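Unit 4: Floors, Finishes and the People Who Have to Walk on Them

Notes for the interiors module. Read before the session and bring the worksheet from Unit 2, the one with the corridor plan. If you have lost it, draw the corridor again from memory and we will all enjoy the results.

Why floors get a whole unit

The floor is usually the last thing a client wants to talk about and the first thing they complain about. It takes up more of a room than the furniture does, it gets more use than the door, and it is chosen on a square the size of a paperback held up to a window. Most of this unit is about why that square lies to you.

A small sample has no seams, no chair marks and no far end. A pattern that looks calm at arm's length can start to shimmer when there are sixty feet of it. So the rule in this course is to look at the biggest piece the supplier will lend you, on the floor, standing up. Kneeling doesn't count. Clients don't kneel.

Soft or hard

Hard floors are loud, easy to mop and unforgiving to dropped cups. Soft floors are quiet, hard to mop and very forgiving to cups, though they hold a grudge about what was in them. Every salesperson will tell you that their product is the exception.

Think about noise first. In an open office or a classroom, footsteps and chair legs do more damage to people's tempers than any color you could pick. Carpet takes the edge off both. It does much less about voices, so if the complaint is that the sales team is loud, carpet will give you a loud sales team with quiet shoes.

Then think about wheels. Anything that rolls wants a short, dense pile. Deep pile and office chairs have never gotten along, and the chair does not win. The same goes for carts, cases and the vacuum itself.

Stripes and streaks

Direction matters more than color. A linear pattern tells people which way the room goes, whether or not you meant it to. Lines running across a narrow room seem to widen it; lines running down its length turn it into a bowling lane. In the Auer exercise, half the class usually sets the lines down the length of the corridor and then spends the second hour wondering why the building feels as if it is in a hurry.

Gray is the default for working floors, and you may be as snobbish about that as you like until you have specified a cream one. A mix of light and dark tones hides lint, crumbs and the general fallout of human life far better than any flat color. A flat dark floor shows every bit of dust. A flat pale floor shows everything else.

Marking out

Before you commit to a layout, tape it on the floor. A plan at small scale will forgive you for a desk that blocks a door, while tape will not. Mark the outlines of the big pieces, walk between them, pull out a chair that doesn't exist and sit on it if your knees allow. Use a tape that contrasts with the floor and check that it peels up cleanly in a corner first. Tape gets scuffed and goes patchy as people walk over it, so redo the lines before you measure from them. And square them up against a wall. A tilted rectangle is still a rectangle, but your desk will not be going in at that angle.
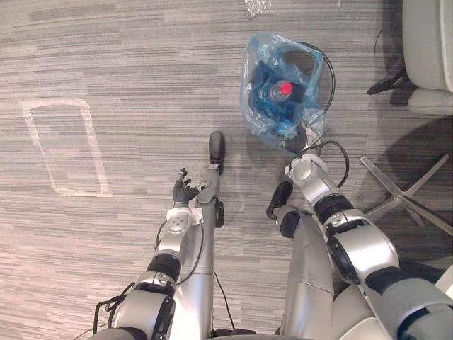

Reading a supplier's data sheet

You will work with two sheets in the session, one for the Flotar range and one for Posero. They are laid out differently, as all data sheets are, presumably on principle. Find these on each:

Fiber and backing. What it is made of, and what is holding it together underneath.

Use class. Whether it is meant for a bedroom or for a lobby. A bedroom product in a lobby is a short story with a sad ending.

Pile height. See the note on wheels.

Laying direction. Often printed as a little arrow on the back of each tile. Fitters respect the arrow if you tell them to, in writing, before they start.

Cleaning. Skip the paragraph that says "easy" and read the one with the list of things you must never use.

Quantities, or where the money goes

Work out the floor area, then add an allowance for cuts and waste. Plain tile in a square room needs little. A directional pattern in a room with columns needs more, because offcuts can't be turned around to fill a gap. For the Nellitz room, the plan gives 61 square meters of floor and the order comes to 66. Show how you would defend the difference to a client who has a calculator and is not afraid of it.

Keep a box of spares after the job. Label it, and write on the building plan where it is, or it will be thrown out by the next person who wants the cupboard.

For the session

Bring both data sheets, a tape measure and shoes you can stand in for some 2 hours. Be ready to say which product you would put in the Nellitz room and which way the lines should run. "It depends" is accepted once per group.

Reading: the handout on underlay, which is duller than this one and matters more.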